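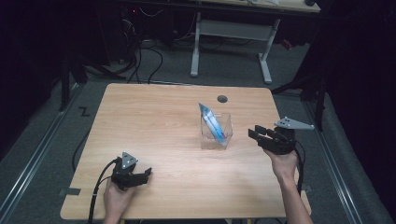

Small Items on a Shared Table: Notes on Keeping a Work Surface Clear

This blog has previously addressed shelving and the storage of paper. The present entry concerns a more modest subject, the tabletop, and in particular the small articles that accumulate on it over the course of a working day. It is written from my own practice, and readers with larger premises may need to adjust it.

Until April, my table held three trays and a desk organizer purchased from Brarden. The organizer had seven compartments, two of which were too narrow for anything I own. It has been withdrawn from use. In its place I have adopted a single clear plastic cup with a square base. The straight sides allow it to sit flush against a wall or another cup, and the contents can be checked without lifting anything out.

Selection of the cup

Round cups were considered first. A set from Skimix was inexpensive and well made, but the cups left awkward gaps when placed side by side in a drawer. The square pattern is sold by Lambert in two capacities, and I use the 300 milliliter size. A slender wrapped item will lean in it with the upper end above the rim, where it is easily taken hold of. Shorter articles such as erasers and paper clips disappear to the bottom and should be kept elsewhere.

Wrapped items are accepted in their packaging. I had formerly unwrapped everything on arrival, and the result was a drawer of unlabeled refills that I could no longer match to anything. The wrapper now stays on until the item is required.

Position on the table

The cup is kept near the middle of the table while sorting is in progress. At the end of the session it moves to the far side, clear of the grommet hole. Small parts have been lost through that opening on more than one occasion - a cap for it has been ordered from Mutley, though the first one supplied was the wrong diameter and was returned.

The surface itself is light wood with a pale oak grain. I wipe it with a damp cloth and dry it immediately, working along the grain. Polish is not used, as it left the previous table slippery.

Results of the first clearance

Some 121 articles were removed from the trays in the initial session. Of these, 23 were retained. The remainder consisted largely of dried-out markers and duplicate keys, together with a quantity of rubber bands that had lost their stretch. The markers were discarded. The keys have been set aside in an envelope until their locks can be identified, a task I have postponed twice.

A second session is planned for the cabinet beside the door. It will require a deeper container than the one discussed in this entry, and measurements will be posted once the shelves have been emptied.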